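Washing black clothes in cold only, does it really keep them black?

Laundry & Clothing Care > General

inkwell_7
My sister-in-law swears that if you wash black stuff in cold water with one of those "dark" detergents it stays black for years. I bought a bottle of the Brotel one in February and I'm not convinced. My t-shirts look the same sad charcoal they always end up. Is there anything to this or is it just regular detergent in a darker bottle?

plainseams
Regular detergent in a darker bottle, mostly. The thing to look for is whether it has brighteners in it. Brighteners make whites look whiter and they make blacks look dusty. Plenty of cheap plain detergents leave them out too. Read the back and save your money.

Girish Nishad
I'd push back on that a little. I switched to a dark detergent and my work pants have held up better than the last set. Same brand of pants, same machine.

plainseams
Did you change anything else at the same time?

Girish Nishad
I stopped using the dryer for them.

plainseams
Well, there you go.

Girish Nishad
Could be both!

Valquíria Bittencourt
Could be, but I know where my money is. A lot of what people call fading is fuzz. The surface gets rubbed up, the little fibers stick out and catch the light, and the whole thing goes gray even though most of the dye is still in there. Go over an old black sweatshirt with a fabric shaver and see how much color comes "back." No detergent is going to fix that.

So what I do is turn everything inside out, zip up anything with a zipper, and keep black cotton away from jeans and towels. Short cycle. I don't fill the drum to the top either.
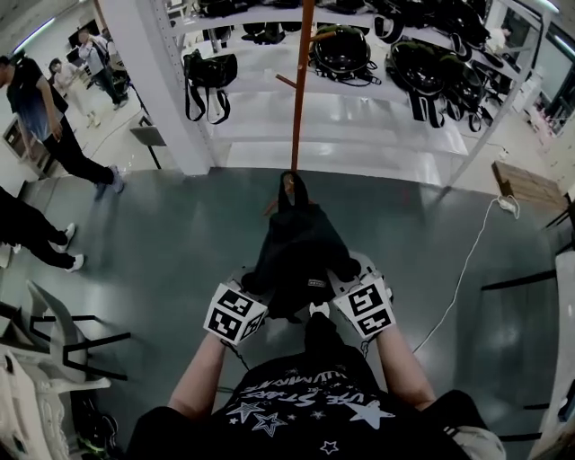
The other thing is how long they sit. If you leave a load balled up in the machine until the next morning you get those pale crease lines, and on black they show up worse than on anything else. Shake each piece out before you hang it. Out of direct sun if you can manage it.

inkwell_7
I do leave them sitting. Guilty.

dumont_ave
What about vinegar? My grandmother put a cup in the rinse with anything dark, "to set the dye."

plainseams
It doesn't set the dye. Whatever was done to that cloth was done at the factory. It might help with detergent left in the fabric, which can look like fading, but an extra rinse does that too and your laundry room won't smell like a salad.

dumont_ave
She had a black wool coat for decades that still looked new, so I'm going to keep doing it.

Valquíria Bittencourt
She put a wool coat in the washer?

dumont_ave
OK, no. That went to the cleaners.

Girish Nishad
Has anyone tried redyeing? I saw the Ziltska kit on sale and I have 4 shirts that are past saving.

Valquíria Bittencourt
I've done it with a different brand. Fine on plain cotton. The stitching is usually polyester and won't take the dye, so you can end up with gray thread on a black shirt. Some people don't care. I did.

inkwell_7
Going to finish this bottle and go back to the cheap stuff, inside out, no dryer. I'll wash one shirt the old way and compare after 6 washes.

plainseams
Make it two shirts bought at the same time or it won't tell you much.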